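Budget thread for the kitchen arm at Lemma. A few people asked how we're planning the spend, so I'm writing it down.

1/ We have not bought the arm yet. Everything so far runs in simulation. Tsegereda Gidey set up the kitchen and I keep the spreadsheet.

2/ First task is moving a small white block from a plate to a tray. It's dull, but it tells us what reach we need before we ask Vorham for a quote.

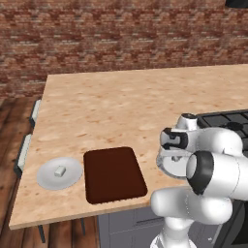
Simulated kitchen: plate with the block, brown tray, arm over the counter.

3/ Fingers are the part I expect to replace most. Warier wants $35 a set for spare pads and I've put down 10 sets for the first year.

4/ Compute: $626 for a used workstation, already approved. We were going to rent — the monthly bills passed that by April.

5/ Mounting: Dumudance quoted $799 for a steel pedestal. Fulvio Zuccaro thinks we can bolt to the floor and skip it. I'm leaving the line in until he shows me a drawing.

6/ Not in the budget yet: shipping, a safety stop within reach of the counter, and an electrician. If you've paid for any of these lately, send me what it cost.

7/ The stovetop stays off the task list this year. Tsegereda disagrees and will probably reply below.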